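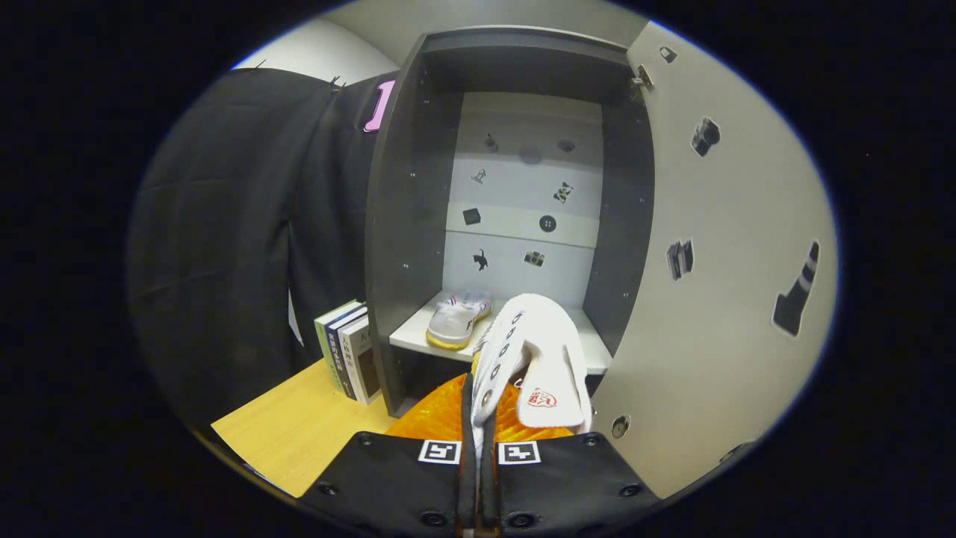 Hui-mei Liu wrote to ask whether the evening talks could be sorted by length, as she only ever gets a short while to herself before bed and doesn't want to be halfway through a breathing exercise when the kettle goes. They can now! The column is called `minutes`, it was added in April, and I'm very grateful to her for the nudge (it should have been there from the start).

# Callenura: a catalogue of spoken meditations and talks

Callenura is a plain list of recorded meditations, readings and talks on the inner life, with a line or two on what each one is like to listen to. It began as a notebook I kept beside my cassette player, became a spreadsheet when Eduardo Policarpio kindly typed the notebook up, and has been growing ever since. There are 2202 entries at present, and 279 of those also have a full written transcript.

The recordings themselves aren't in this folder. What you get is the list, the notes and the transcripts, so that you can find something that suits you and then go and borrow or buy it in whatever form you like best.

## What's in the folder

- `catalogue.csv` – the main list, one recording to a row
- `transcripts/` – plain text files, named by catalogue number
- `speakers.csv` – how each speaker's name is spelt on the sleeve, with any other spellings we've come across
- `CHANGES.md` – what was altered and who spotted it

## The columns

| Column | What it holds |
|---|---|
| `id` | Catalogue number, never reused |
| `title` | As printed on the sleeve or label |
| `speaker` | Matches a row in `speakers.csv` |
| `kind` | `talk`, `reading`, `guided` or `chant` |
| `minutes` | Running time in whole minutes, rounded up |
| `format` | `tape`, `cd` or `download` |
| `music` | `yes`, `no` or `bells` |
| `note` | A listener's remarks, in their own words |

I do get teased for giving bells a value of their own, but there are people who love a long wash of flute and can't bear a bell, and I'm married to one of them.

## How the notes were written

Every note comes from somebody who listened to the recording right the way through. Hoi-yan Lam did most of the chants, Wen-hsiung Pan took the long talks (the longest sets on the Ultell label run to six tapes, bless him), and I did a good share of the guided ones, usually lying on the floor. We don't give stars. A talk that leaves me cold may be the very thing you need this winter, so the notes try to say how quick the voice is, how much silence there is, and whether you're asked to picture anything.

Notes are kept under 60 words. A few of the early ones run over and I haven't had the heart to trim them.

## Things to watch out for

- Some Flolitz tapes were reissued on disc with the sides swapped. Both versions are listed, each with its own number.
- Running times for tapes were taken by stopwatch, and old players do drift.
- Anything below number 1000 came out of the notebook, and a handful of those titles were written down by ear.
- The catalogue leans heavily towards English-language speakers. Pak-hei Tse is working through a shelf of Cantonese recordings, and these will go in as he finishes them.

## Using it

You're welcome to copy the list, print it out for your sitting group or build something cleverer on top of it. Please keep the listeners' names with their notes. Transcripts are shared with each speaker's permission for private reading only, so do ask before reprinting one.

Corrections are best sent with the catalogue number in the subject line. I go through them in the mornings, after tea.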